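Yaa Korletey has taught the same home kitchen class for eleven years, and it has very few recipes in it. People come to the Jivdale community center on Thursday evenings to learn how to keep a kitchen table clear enough to cook on. I met her there before class, and we talked while she put out the chairs.

She started because of her own table. "I had one table and everything landed on it," she said. "Mail, fruit, the remote, a sponge I'd put down for a second. When I wanted to chop an onion I had to move it all first. So I didn't chop the onion. I ordered in."

The fix she settled on was a tray. Anything used for preparing food goes on it, and anything else has to find another place. She has tried a lot of trays and has firm opinions about them. They need a rim, because carrots roll. They should be a plain color so you can see what's on them. And they should be small. "If you buy a big tray you've bought a second table, and you'll fill that too."

Her students mostly agree with her until she gets to bowls. Korletey wants fruit kept in bowls by kind, with the grapes in one and nothing on top of them. She also wants one bowl left empty at all times. I asked what the empty one was for.

"Peelings, stems, the ends of things. If it already has something in it, you won't use it for that. People tell me an empty bowl is a waste of space. I ask them where their carrot tops go, and they say the sink."

She is strict about knives. A knife does not go under a cloth, and its handle does not hang over the side of anything. She cut her thumb in her second year of teaching by picking up a dish towel, and the class heard a word she doesn't usually use at work. Since then the first exercise is always the same. She sets up a messy table, and each person gets to move one thing. She watches what they reach for.

"Most people go for the easy thing, the sponge or a lid. I want them to go for the knife. After that I don't mind what order they do it in."

The class costs very little, and she keeps the equipment cheap. More than 1000 people have taken it, by the center's sign-in sheets, and 253 of those came back for a second round. She has turned down offers to put her name on a set of containers. "I don't want to sell anybody a container. They have containers. They have lids with no bottoms."

We got onto the subject of tongs, which she likes, and small cups for utensils, which she likes less. A cup is fine with two or three things in it, she said. When it gets crowded it tips over, and then you have a cup and a mess.

I asked what people find hardest to give up. She said it was the remote control. Plenty of her students watch something while they cook, and the remote ends up next to the food. She used to argue with them about it. Now she tells them to pick one spot for it off the table, wipe it down now and then, and get on with dinner.

Her own kitchen, she admits, is not always ready for visitors.
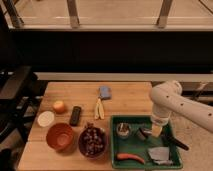

The next round of classes starts at the end of the summer. Korletey asks people to bring an apron and one bowl from home, and to leave the bowl empty.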